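Stains on glossy white table top – what is safe to use?
Print this page
E-mail this to a friend

Estela Godoy
We have a work table with a glossy white top. It was sold to us by Menberg, and the paperwork only says "coated panel." Over time it has picked up yellow marks from mustard and curry, plus a dull patch where someone used a scouring pad. Dish soap does nothing. I have a bottle of Levomix, which is a mild alkaline cleaner, but the label does not list coated panels. Is it safe, and can the dull patch be fixed?

Seidu Odoi
Try baking soda. Worked on mine.

Wumpini Agbenyega
Do not use baking soda dry. It is a mild abrasive, and on a gloss coating it leaves the same kind of dull patch you already have. Test anything else on the underside edge first.

For the yellow marks, start with 3% hydrogen peroxide. Lay a folded paper towel over the stain, wet it with the peroxide, cover it with plastic wrap and leave it for 2 hours. Rinse with plain water and dry with a soft cloth. Turmeric also fades in daylight, so if the table can be moved near a window, do that before repeating the treatment. 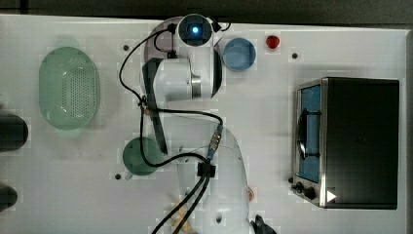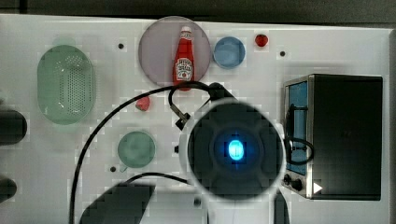
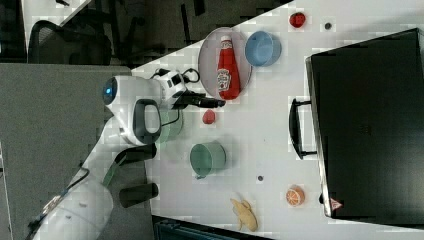 White table top, three views

Levomix should be fine diluted, 100 ml to a bucket, as long as it is rinsed off. Do not let it dry on the surface. Do not mix it with the peroxide or with anything containing bleach.

The dull patch is a separate problem. Scratches in the coating scatter light, and no cleaner will change that. A plastic polish (the fine grade, by hand) may bring back part of the gloss – expect an improvement, with the outline still showing at a low angle.

Gifty Baidoo
Agree on the peroxide. I needed two rounds for curry and three for an old tea ring. Melamine sponges are abrasive too, so keep them off the glossy areas. For the edges I use a soft toothbrush and dish soap, then wipe along the seam so water does not sit in it.

E-mail this to a friend
Print this page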